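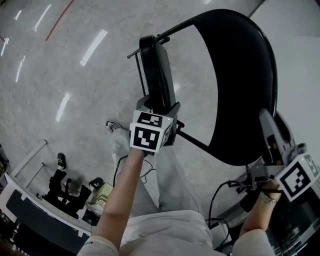

**Folding Chair Handling and Storage in a Shared Hall**
Ching-wen Tu, course project report, July

## 1. Background

The Selusden hall is used for classes, talks and meals, and the floor has to be cleared between uses. Seating consists of folding chairs kept by the hall's owner, Nukska. Putting the chairs out and away takes up a large part of the changeover time. This project looked at how a single chair is opened, closed and carried, and whether a different storage layout would shorten the work.

## 2. Chair

The chair has a black seat panel, a separate backrest panel and a frame of thin metal rods. The seat turns on the frame, so lifting its rear edge while holding the backrest brings the legs together. Two grip positions were compared:

| Grip | First hand | Second hand |
|---|---|---|
| A | lower part of backrest frame | rim of seat |
| B | top of backrest | front leg |

Grip A kept the chair steady through the whole fold. With grip B the chair tended to walk across the floor, and the user had to reset one foot before finishing. Grip A was used for all later trials.

## 3. Layout

Three things limit where a stack can go: the staircase, the pillar near the center of the room, and the clear path to the fire extinguisher at its base. The extinguisher is small and low, and a leaning row of chairs would hide it from most of the floor. No storage was planned on that side.
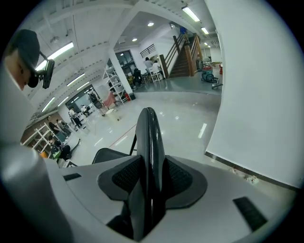 The white shelving unit to the left of the pillar was also left as it is. It holds assorted items that are needed during events, and access to it matters more than the floor space it would free. The foot of the wooden stairs was ruled out for the same reason – people use the steps during changeover.

This leaves the long wall. Two options were tested there: a flat stack on the floor and an upright row on a Brandus cart.

## 4. Results

The full changeover took 258 seconds with the flat stack. The upright row was faster, mainly in the last part of the job, when a flat stack has to be squared up by hand. Stacks of more than 5 chairs slid when the bottom chair was not fully closed.

Carrying 2 chairs at a time worked well over short distances. Carrying 4 was possible but slowed the turn at the pillar, and the chair feet knocked against each other.

## 5. Open points

- The cart was on loan from Ho and has not been tested with a full load.
- Floor marks for the row have not been agreed with Nukska.
- Hinge wear was not measured.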